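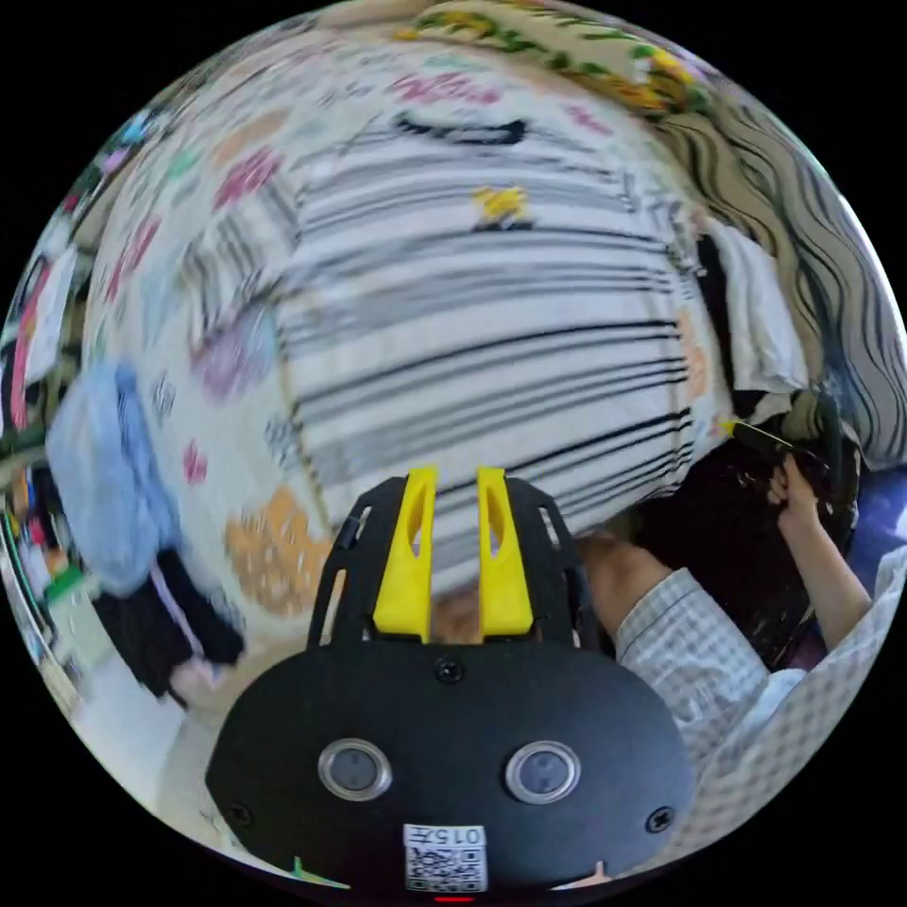 Kuveck striped T-shirt review

I paid 62 for a T-shirt that looks like every other black and white striped T-shirt. Kuveck calls it "the last stripe you'll buy". We'll see. I've had mine since January. 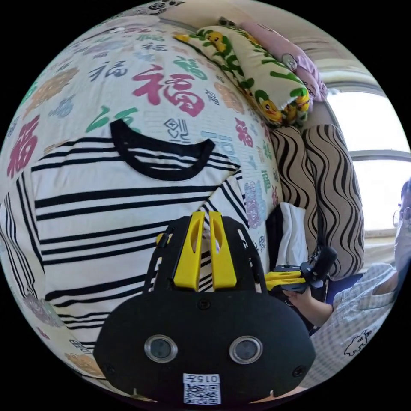
Spread out on the bed, black ribbed collar at the top.

The stripes are thick, which I like. The 175 gsm cotton is meant to be heavy, but my old Moser tee feels heavier and cost far less. The collar hasn't gone wavy yet. Give it a summer.
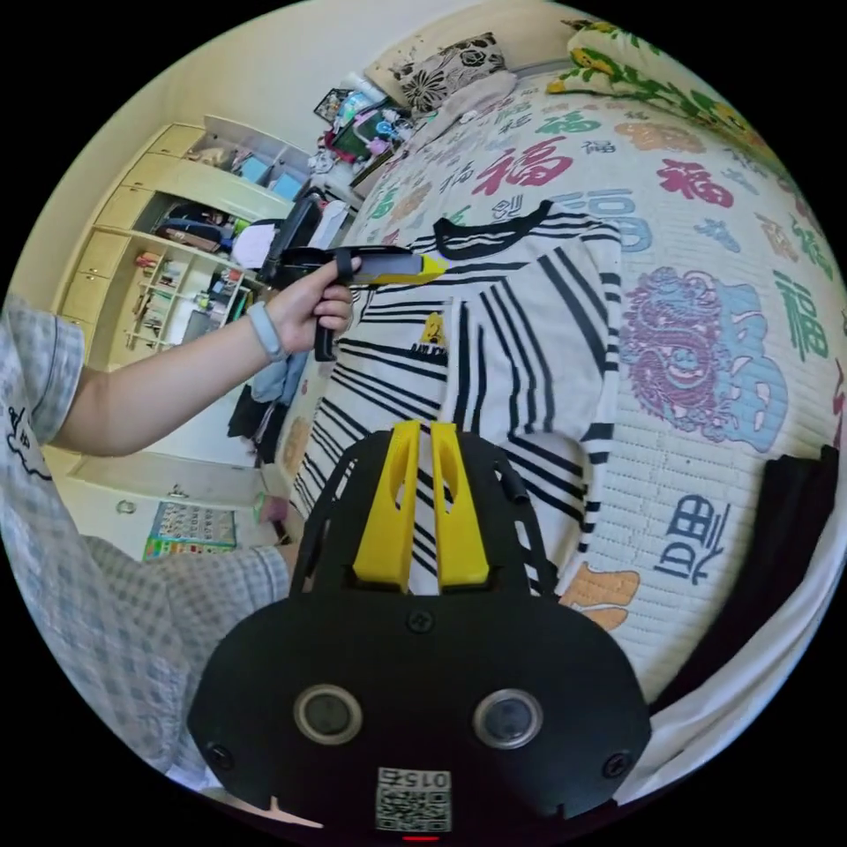
The little yellow cartoon logo on the front.

I could do without the logo. The shop page barely shows it, and on a plain stripe your eye goes straight there.
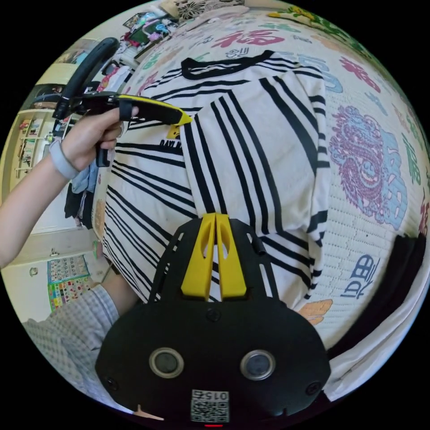
Folding and verdict

Bold stripes show up a crooked fold at once, so allow a second go. Fine shirt, silly price. 8 out of 10 for looks, less for value. I'd wait for a sale.

Bronwyn Ngata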